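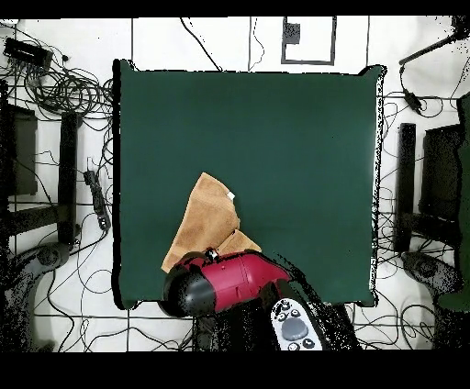
the cable corner, and some cloth news

Posted Thursday, late, by the usual person

OK quick one, I have to be out the door in 10 minutes and I promised myself I'd write something this week.

So. The corner. If you've been reading for a while you know about the corner. Tile floor, every cord in the place ends up there, I tidy it, I feel great, and by the next weekend it's spaghetti again. Two power strips now. I used to get by with one! Then came the second lamp and the chargers and whatever that one cord belongs to (still don't know, scared to unplug it).

Current state: bad. One loose heap of black cable, a strip lying by it, the other strip stood up on its end near the mat. I bought a pack of those velcro ties from Dukent, used 3, lost the rest. Probably under the heap.

The green mat is new-ish though and I love it. Got it at Fusa, end of the aisle with the bath stuff, marked down. Just a plain dark green square. I wanted something on the floor I could fold laundry on without everything touching the tile, and also something to kneel on, because grout lines and my knees do not get along. Does the job. One corner has started to curl up a bit and I've tried a stack of books on it overnight, then a heavier stack. Curls right back. If anyone has a trick for that please tell me. Somebody last time said iron it and I am not going to iron a floor mat. Maybe I'll iron it.

Now the cloth. The tan one, soft, kind of suedey. I have been folding it in thirds like I do with all of them and it just won't stay. Slides open, goes into a lump, ends up a sort of triangle thing. The stiffer ones fold fine. My new method:

flat on the mat, tag facing up and away from me
smooth it out from the middle with the side of your hand
in half, smooth again
in half the other way and then STOP, no thirds

That's it. Two folds. The tag is handy because you always know which way round you are, I used to snip them all off and now I wish I hadn't. Half my cloths have no tag and I'm turning them over and over like an idiot.

Washing - cool, no softener, it makes them useless for wiping. Hang dry. I did one in the dryer in December and it came out feeling like a cracker.

Other bits. The Stirkoline spray people keep asking about, yes I still use it on the tile, no it doesn't do much for the grout. For grout I use an old toothbrush and bad language. The lady at Đinh's (the hardware place by the bus stop, not the noodle one) says to try a paste of baking soda and leave it a while, so that's the plan for the weekend if I can get the cords up off teh floor first. Which means labels. I have labels! Bought a roll of 1000 last year, used maybe a dozen, they're in the drawer with the tape.

I also want to get the strips up on the wall. There are those stick-on brackets but I don't trust them with all that weight hanging off. Screws would be better but it's a rental and I'd have to ask. Might try a basket with a lid first and just shove the whole mess in - no, wait, heat. Something with holes in it then.

Right, shoes on. Will post the after if there is an after. Comments are open agian, I fixed the thing where it ate them.

Contact | © all words mine, please ask first | Back to top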